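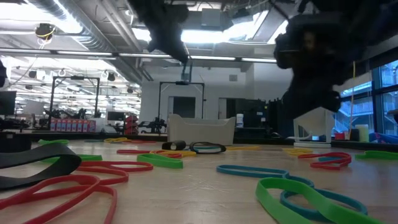
Ticket: Houseplant help desk, Trora Plant Supply
Opened: 1/29/21
Requester: Anisa Wibisono
Assigned: Ismael Paiva
Subject: Peace lily, brown leaf tips and crust on soil
Status: Closed

Reported problem
Peace lily in a 20 cm plastic pot, east window, no drainage saucer issues. Tips of older leaves brown and dry, new leaves smaller than before. White crust on the soil surface. Customer waters every 4 days and feeds with Jilovine liquid at each watering. Softened tap water.

Ismael, first reply
Please confirm three things: whether the pot has open drainage holes, when it was last repotted, and whether the soil is damp an inch down before you water.

Anisa
Holes are open. Never repotted, bought 38 months ago. Soil is always damp at an inch.

Ismael
The crust is most likely mineral and fertilizer salt. Feeding at every watering is too much for this plant in winter, and softened water adds sodium. Damp soil at every check also means the roots get little air.

Steps:
1. Stop all feeding until spring.
2. Scrape off the crust and the top half inch of soil.
3. Flush the pot in the sink with rainwater or distilled water, 4 times the pot volume. Let it drain fully.
4. Water next when the top inch is dry. Go by the soil, not the calendar.
5. Trim brown tips with clean scissors, leaving a thin brown margin. Cutting into green tissue starts a new brown edge.

Do not repot yet. If the roots circle the pot, go up one size in spring.

Anisa, February
Flushed once, using distilled. Crust has not come back. Watering interval is now nine or ten days. Old tips unchanged, two new leaves with clean edges. One yellow leaf at the base.

Ismael
Old tips will not turn green again. A single yellow base leaf is normal; cut it at the soil line. When feeding resumes, use half the label rate once every six weeks. Closing. Reply to this ticket to reopen it.

Related tickets
Diveck self-watering pot, reservoir not wicking
Fungus gnats in Tehrani potting mix
Pothos, yellow leaves after move
Snake plant soft at the base
Calathea leaves curling near heater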